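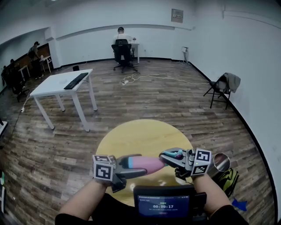
*The little round table, the pink and blue thing and the silver cup. May, just after 2.*

Right, back to the diary after far too long away from it. My excuse is that May has been eaten up by The Big Sort, which was meant to be a small sort and grew legs.

I've been doing it at the round table, the light wooden one, and I've gone a bit soft on it. It's a silly size, really. You can't have a proper spread on it, so you have to deal with one or two things at a time and then move them along, and I think that's the only reason I'm getting anywhere. At home in Brusberg I had the big kitchen table and I'd tip out a whole drawer, stare at it, make tea and push it all back in again (every single time!).

So today was odds and ends. The pink and blue thing has been driving me mad. Is it a bottle? It looks like a sausage. I've had it in the kitchen pile, then the toy pile, then the pile for things I'm fond of and can't explain, and that last one is getting out of hand. It's blue at one end and pink at the other and I like it very much, so it's staying. I've decided. I may change my mind after supper.

The silver cup spent its time lying on its side, as usual. I can never decide about that one either. It would do for pens. I've already got two other things for pens and I only ever use the one biro, the Wuvau one with the chewed lid, so there's a flaw in that plan.

Things still to do in there:

- the yellow and black bag, still on the floor, which I've walked round for 5 days
- the bit of blue next to it, whatever that came off
- cables, cables, cables

The white ones on the floor are the worst. They wander about all over the place and I've told myself I'll get some of those sticky clips and run them along the wall. I looked them up last night and you can get a box of 372, and who on earth needs 372? I'd like 20, please. I put a box in my basket anyway and then took it out again and went to bed cross.

I do like the dark floor in there, though. It makes the white table look ever so smart, even with only the keyboard on it, sitting at its usual angle. I straighten that keyboard whenever I go past and it never lasts. I've half a mind to move the round table over beside it and have everything in one spot, but then I'd lose my bit of space in the middle, and I'm quite attached to it now.

Supper was beans on toast with too much pepper. Then I rang the shop on Lena Street about the storage boxes and they're out of the medium ones until the next delivery, so I've said yes to two large and I'll have to find somewhere to put them. Zou, the cat, can have the first go at sitting in them.

Bag tomorrow. I mean it this time. And get more milk.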